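About Werton

Werton records manual demonstrations for robot learning. A trained operator guides a robot through a household task, by hand or by remote control, and the joint positions, gripper commands and camera views are stored together on one clock. Customers use the resulting recordings to train and test their own control software.

The company works from furnished rooms. Objects are placed on beds, shelves and tables at the heights where people keep them, and the furniture stays in the room during recording. Soft goods make up a large share of the work. A plush toy deforms under the fingers and catches on a rim, and a bed sheet shifts under load. These effects are difficult to simulate and are kept in the data.

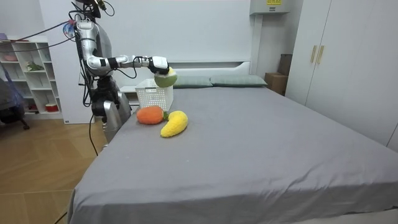
How a task is recorded

Each task begins with a written task sheet. It states the objects, the start layout, the end condition and the time limit. For the basket task, the end condition is three plush items inside a white plastic basket on a bed. The order of pickup is left to the operator unless the customer fixes it.

Two methods are offered:

Remote control. The operator moves a pair of input arms and the robot follows. This is the default for tasks that need both arms or a long reach.

Hand guidance. The operator holds the robot's arm and moves it directly with the motors in a low-force mode. This suits short motions near a fixed surface. Views in which the operator's hands cover the object are marked in the log.

A standard order is 500 accepted runs per task. The start layout is changed every 5 runs by moving the basket, the items or both. Failed grasps are labeled and delivered in a separate folder, as several customers train on recoveries.
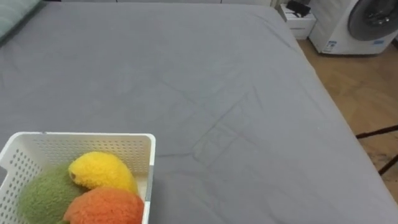

Basket task: three plush items in the basket, seen from the head camera.

Review

Every run is checked by a second operator who did not record it. The reviewer confirms the end condition, marks the moment of each grasp and release, and rejects runs with missing views or clock drift. Contact between the gripper and the basket wall is not grounds for rejection, but it is marked. The same applies when an item is pressed against another item already in the basket.

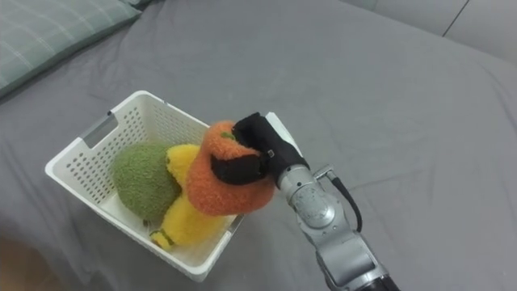 Grasp marks are placed at first contact and again at lift. On soft items the two can be far apart, and customers who need only one of them should say so in the order form.

Software and formats

Recording runs on Gikon, our in-house capture program. Review and labeling are done in Carré, which also exports the final files. The current task library lists 204 household tasks. New tasks are added in December each year and on request.

Company

Werton is a division of Zenthorpe and has its own operators, rooms and equipment. Customer task sheets and recordings are stored separately and are not reused for other orders without written consent.

Page last revised 10/02/2025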